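The bench by the window

Posted October 6, 2018

Everybody wants to argue about the layoffs. Fine, argue. I have a packing job at Flerkwood, have had it for eight years, and what I want to talk about is the bench. Because the bench is where it's happening and nobody with a title seems to look at it.

Short version for people who don't work there. Small goods come in from Tondstead, we check them, box them, label them, out they go. Not hard. Not easy either, try it for a full shift. 26 of us on the floor across both shifts. In May the company put in the first two-armed setup, from an outfit called Upadhyay, and told us it was a trial. Trial of what, they never said. Trials end. This one has a budget line for next year, I've seen the sheet, it was left on the copier.

So what changed. Not headcount, not yet. What changed first was the talking. We used to work in pairs, one opens and checks, one closes and labels, and you talk the whole time. Kids, ball games, whose car died. Now one half of four of those pairs has been moved to what they call support. Support means you stand next to a machine and put things where it wants them. Boxes at the right spot, right way up. You clear the table and you wait. You can't really talk to someone while you wait because you're suposed to be watching for a stop.

And the waiting is tiring. I didn't expect that. Packing wears out your wrists and your back. Watching wears out something else, I come home from a watching day and I can't read two pages. My supervisor thinks it's a rest day. Sit down for it, he says. There's no chair.

The pay thing. Packers at Flerkwood get a base and then a little on top for volume. Support gets base. So the people moved to the new job, the so-called future, took a cut to get there. When we asked, the answer was that support is lighter work. Lighter on who? A person who learns where to stand, what stops it, how to set up the table so it doesn't stop, that person knows something the company needs. Pay for it. Otlow pays for it, or so the guys who went over there tell me, they get a separate rate and 2 days of training before anyone touches anything. We got a laminated card.

I'm not against the machines. People hear this stuff and figure you want to throw a wrench in it. My knees would be happy to see some of this work go. What I'm against is being told it's all decided and also that nothing's changed - both in the same meeting.

Also the numbers on the wall. There used to be one board, the whole shift, one number. Now there's a second board for the new bench, and the support people's names are next to it. Their names! Next to a count they don't control. If it has a slow morning it's your slow morning. You can't speed it up, you can't lean over and help like you would with a buddy. All you can do is stand there while your name goes down the list. 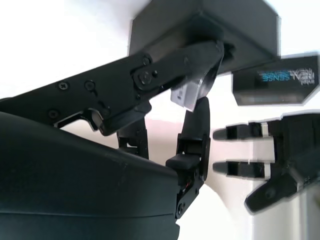
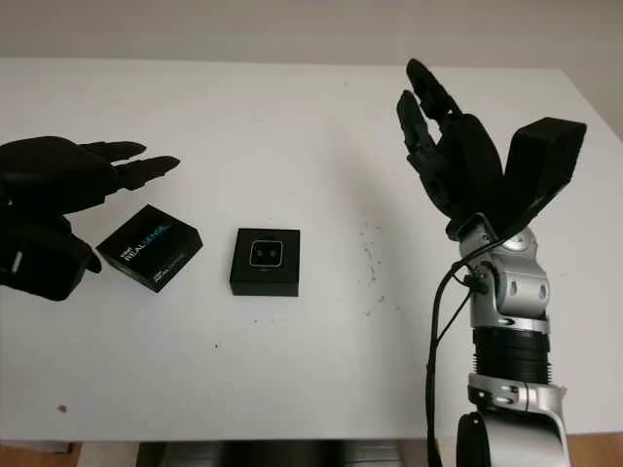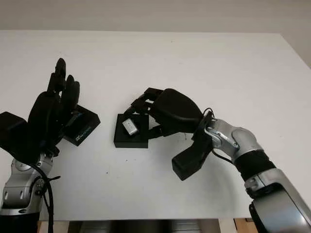 My own gripe is with how the job gets described. "Handling." One word on the plan, and the people who wrote it figured anybody could be swapped in for it or out of it. But think about what handling is. A flat black box with another one next to it, a little silver thing sitting on top of the lid, fingers coming down close to it - any packer has done that ten thousand times and couldn't tell you how. You feel the lid. You know before you lift if something's going to roll. That was our skill and it never had a name or a pay grade, so when they went to replace it there was nothing on paper to replace. Now there's a whole budget for teaching it to a machine and still nothing for the folks who had it first.

What I'd ask for is small. Put the support job on the same pay as packing, or better. Rotate it, nobody should get more than two watching days in a row. Take the names off the second board. Get a chair. And bring packers in when the next bench gets planned, before it's bolted down, becuase we could have told them the light from that window would be a pain every afternoon.

There's a floor meeting coming up and I'm going to read this out if they let me. If they don't, it's on here. Print it and stick it by the copier.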